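Painting Your Floor: Questions I Get Over and Over

I run Climgate, which is me, a sander and whoever I can talk into helping. Most of my email is floors, so let's do floors!

Do I have to move everything out?

Yep, all of it. I know, I've tried the shuffle where you paint half and drag the couch over, and I ended up with a couch-shaped mess (my sister still brings it up). Borrow a garage if you can.

Which color should I pick if the room is dark?

I lean toward creams and light beiges, the warm ones. A bright white floor next to a white wall can feel like the inside of a fridge, but a creamy one keeps a little difference between the two, and you still get all that bounced light. Gray is fine too, I just get tired of it by December.

Buy the sample pot and paint a big piece of cardboard, then look at it at breakfast and again around 9 p.m. Pale colors shift a lot, even across one floor, so don't panic if the corners look grayer than the middle.
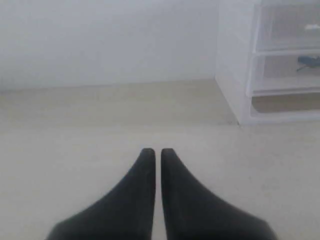

Do I need baseboards?

Need, no. I love a plain line where the wall meets the floor, and it's one less thing to dust. But your edge has to be pretty straight, and you'll scuff the wall with the vacuum, so keep a jar of wall paint handy. Kulsoom Jatoi wrote in to say she put hers back after one winter with two kids and a scooter. Fair enough!

How much should I budget?

For a small bedroom I tell people $200, and up to $300 if you're starting with no rollers, trays or decent tape. Please don't skimp on the tape.

What grit do you sand with?

I finish at 100 and then vacuum twice. Wipe it down, let it dry, vacuum again if you're fussy like me.

When can I walk on it?

Socks the next day, if the can agrees with me. Furniture I leave for a week, and rugs longer than that. Murdo Swanson asked about his piano and I'm still thinking about it, sorry Murdo.

How do I keep a pale floor clean?

Shoes off, soft broom, damp mop with a tiny squirt of dish soap. Skip anything gritty. Pencil marks usually come off with a plain white eraser, so try that before you reach for the paint again.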